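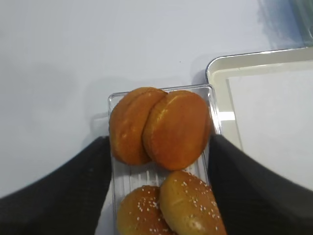
The river would take anyone who went down to it after dark with a lie in their mouth, the ferryman said, and he asked whether I wanted to go over it again before we landed.

I told him I had it written down. He said paper was no good for that kind of thing. Then he went back to his pole, and we crossed the rest of the Jekach without talking.

I was a clerk in the grain office at Vukine. I had been there nine years. My work was to write down what came in by the east gate and what went out by the west, and to argue with carters when the two did not agree with what was in the barn. I had never done any kind of magic and had no wish to. But the old river speaker had died at the end of summer, and her apprentice had gone off to the coast, and when the town elders went looking for someone who could read the old agreement, I was the only one left who knew the script. We still used it in the grain office for the oldest accounts.

Every November the river froze from the Zustis tower down to the ford, and for as long as it held, the sledges went over to the salt towns and came back loaded. Without the ice there was no salt, and without salt there was no meat past midwinter. Vukine had 4,000 people in it then. The ice came because somebody went up to the tower and asked for it, and it had been that way longer than there had been a wall around the town.

The ferryman put me off on the north bank in the early afternoon. He would not take money. He said he would come back for me in the morning, and if I wasn't there he would wait until noon.

The path to the tower went up through alder and then bare rock. It had rained the night before and the stones were slick. I had good boots, my father's, with rags stuffed in the toes. I carried a lantern, a flask of oil, the agreement rolled up in waxed cloth, a blanket, some bread, and a clay jar of earth from the town square. The agreement said to bring the earth. It did not say what to do with it.

Partway up I passed the Mertens stone, a gray slab taller than me with a hole through the middle. Children in Vukine are told that if you look through the hole you will see the day you die. I had looked through it when I was seven, on my uncle's shoulders, and had seen a goat. I did not look this time. I did put my hand on it as I went by, and it was warm on the side away from the sun.

Zustis is not much of a tower from the outside. The top fell in before my grandmother was born and the stones were carried off for sheep pens. What people forget is that most of it goes down. There are 341 steps, cut into the rock in a spiral, and they end at a door, and behind the door is the river. I don't mean a cave with a stream in it. The Jekach runs past the foot of the hill in the open air, where anyone can see it, and it is also behind that door.

I waited at the top until the sun was gone, as the agreement said to. I ate the bread. Then I lit the lantern and went down.

It took longer than I expected. The steps were worn in the middle and I had to keep one shoulder against the wall. There were marks scratched in the rock at about the height of my hand, and after a while I understood that they were dates in the old script, one for each asking. Near the top they were close together and neat. Farther down they were deeper and not so regular, and near the bottom they were in a script I couldn't read at all.

The door was plain wood with an iron ring. I knocked. I don't know why I knocked.

"It's open," the river said.

It had a voice like someone talking in the next room, neither a man nor a woman, and a little hoarse. I went in. There was a ledge wide enough to stand on, and then water, black and moving fast, with no far side that my lantern could find. The noise should have been terrible in a place like that. It made about as much noise as rain on a roof.

"You're not her," it said.

I said that she had died. I said I was sorry to bring the news, if it was news.

"She came every year for 30 years," said the river. "She had a bad knee. She used to sit down where you're standing and swear for a while before she started. What do you do?"

I said I was a clerk in the grain office.

"What's that?"

So I told it. I explained the east gate and the west gate and the barn. It asked more than I would have thought. It wanted to know what happened when a sack got wet, and who paid. It wanted to know whether I had ever changed a number.

I had the paper in my hand by then. The agreement has a set of answers in it, things for the speaker to say, and one of them is that the speaker comes with clean hands. I had learned it on the ferry. I opened my mouth to say it and remembered what the ferryman had told me.

"Once," I said. "Two winters ago. There was a family behind on their share. I wrote them down as paid."

"Did anyone find out?"

"No."

"Who went short?"

I had thought about this a good deal in two years. I said that everybody had, by a handful each, and that none of them had known it, and that I had not asked them.

The water went by for a time. My feet were wet. I had not noticed it come over the ledge.

"All right," said the river. "Read me the thing."

I read it. It is four pages long and most of it is boundaries, this rock to that rock, the willow at the bend, which has been gone for a hundred years. The river corrected me twice on how the words were said. In two places it laughed, and I couldn't see what was funny. At the end comes the part where the speaker asks for the ice, from the tower to the ford, thick enough to bear a loaded sledge and two horses, until the first thaw moon.

"No," the river said.

I looked at the page. There was nothing written for that.

"I'm tired of it," it said. "You don't know what it's like to be stopped. I go stiff from the edges in. All winter I lie there with those runners going over me, and I can hear everything upstream wanting to come down, and I can't let it. She knew. She used to apologize. I did it for her, mostly, toward the end. I don't owe it to you."

I asked what it was owed by us. I said there must have been something on our side, because there was in every account I'd ever seen, and there was none on these four pages.

It was quiet, and then it said, "There was a fifth page."

"What did it say?"

"You'd only have my word for it."

I said I would take its word. I had pen and ink on me, as I always did, and I sat down on the ledge with my back against the door and turned the last sheet over, and the river told me what had been on the fifth page. The town was to keep the banks clear of walls for the width of one field on either side, so that in spring the water could spread out and lie down. The town was to throw nothing dead into it. And whoever came to ask was to bring earth from the middle of the town and give it over, so that the river would have been there, in a manner of speaking, at least once a year.

There were walls on both banks by then from the ford to the mill. There was a tannery. I told it so. I told it that I was a clerk and could not pull down a wall, and that the people who could were not people who listened to clerks. I said I would put the page in front of them and read it aloud, and go on reading it at every meeting until they did something or put me out.

"She brought the dirt," the river said. "She never knew what it was for either."

I took the stopper out of the jar and emptied it over the edge. It went in without a splash. The river didn't say anything for long enough that the lantern began to burn low, and I had to fill it from the flask.

"It tastes of horses," it said.

"That's the square. They hold the market there."

"I'll give you half. From the ford up to the bend where the willow was. You'll have to haul around the rest. Next year, if there's a field's width open anywhere, even on one side, come and tell me and we'll talk again. If there isn't, don't come."

I wrote that down too. I wrote it in both scripts and read it back, and it agreed that I had it right. Then I scratched the date in the wall outside the door, under hers, and started up.

It was getting light when I came out. My legs shook so much that I sat on the ground for a while next to what was left of the tower. There was frost on the grass all the way down the slope, and at the bottom, along the near bank, a rim of white that stuck out over the water as far as a man could reach.

The ferryman was already there. He was breaking the edge of it with his pole to make room for the boat. He asked how it had gone, and I told him half.

"Which half?" he said, and I got in and began to explain.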